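Packing light for the Vernia trail

15/06/2022

We leave in July and I already have things all over the place! The plan is to walk from Vernia down to Serkeck, 80 miles, sleeping in hostels and carrying everything on our backs. Last time my pack was so heavy I had to sit down to put it on. This time I'm being strict with myself (well, stricter).

A green snap case, a lidded jar in its cardboard tray, and a pale green sponge.
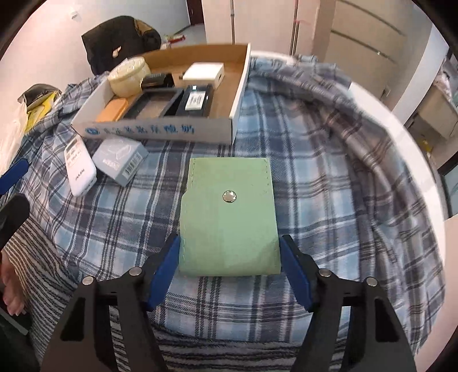
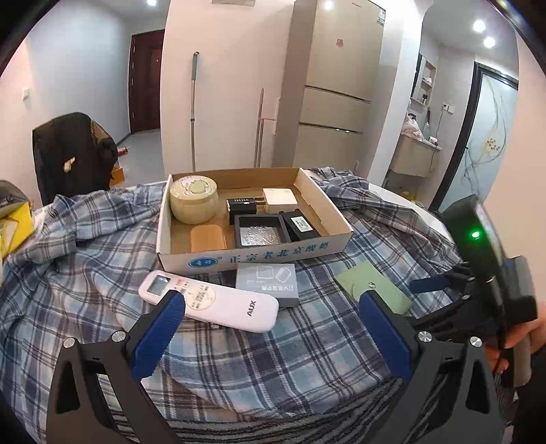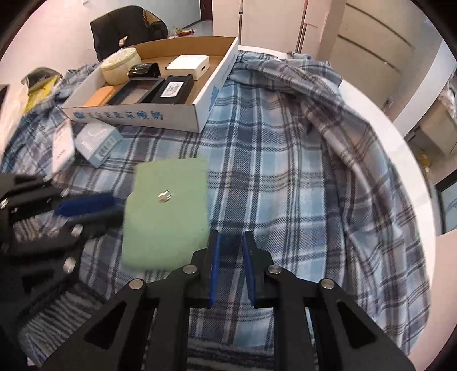
The route

Day one is the big climb out of Vernia, and I can't wait. The path goes up through beech woods for almost 20 switchbacks, then you come out on the ridge and it's open grass all the way to Clindemby. I've read that the bakery there sells cherry buns until noon, so guess who's setting an early alarm?

After that it gets gentler, with long river miles, two ferry crossings and a night at the Ostapchuk hostel, which has a wood stove and a piano. I booked the last two bunks!

What goes in the pack

My limit is 20 pounds with water. Two shirts, one pair of pants, rain jacket, and the good socks. No book this time, which hurts, but the hostels have shelves where you leave one and take one. I'm bringing 50 feet of thin cord for a clothesline too, I swear by it.

Still to do

Break in the new boots, find the map with the ferry times on it, and walk up the hill behind our house with a full pack every evening until we go. If any of you have done the stretch below Clindemby, please tell me where you stopped for lunch.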